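3.2 Gathering demonstrations inside the case

Most public manipulation sets stop at the tabletop. We wanted the learner to work inside an open desktop tower, where parts sit close together and a gripper has to reach past one thing to get at another. That makes the work slower, but it's also what makes the examples so rich - every reach carries information about what the arm must avoid as well as what it is after.

Each session begins with the tower open and the arm parked above it. The operator guides the arm by hand controller through one short task, such as approaching a drive caddy, lining up with it and backing out again. We keep the full run, including hesitations and second tries. Early on we trimmed these, and the policy trained on trimmed runs was noticeably worse at getting itself out of trouble. Keeping them was the best decision we made all season!

We recorded 100 runs per task over 17 tasks, using the Drellier controller and our own logging tool, Meltolar. Images and joint positions are saved at 30 samples per second. Start poses are drawn fresh for each run, so that the learner never gets to lean on one favorite line of approach. After each block of 80 runs we turn the tower a little on the bench and begin the next block.

The wrist view turned out to matter more than any other input. It keeps the fingers and the target together all the way down, and small errors in alignment show up early, while there is still time to fix them. Figure 4 gives a view of this kind, with the fingers over the open case and the blue-latched caddy beyond them. Shiny metal, such as the ribbed side panel, was hard on our first image encoder, and we were delighted to see how much random brightness changes in training helped.

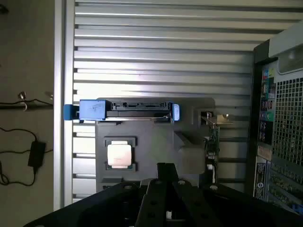 Figure 4. Wrist view above the open tower.

Belmiro Prata, commenting on a draft of this section, argued that operators get smoother with practice, and that late runs may therefore teach something different from early ones. He asked for the run order to be released with the data. We agree, and the order is now stored with every run - it opens up a lovely question about whether a learner should see the clumsy examples first. Section 5 takes this up with the Cluvov split.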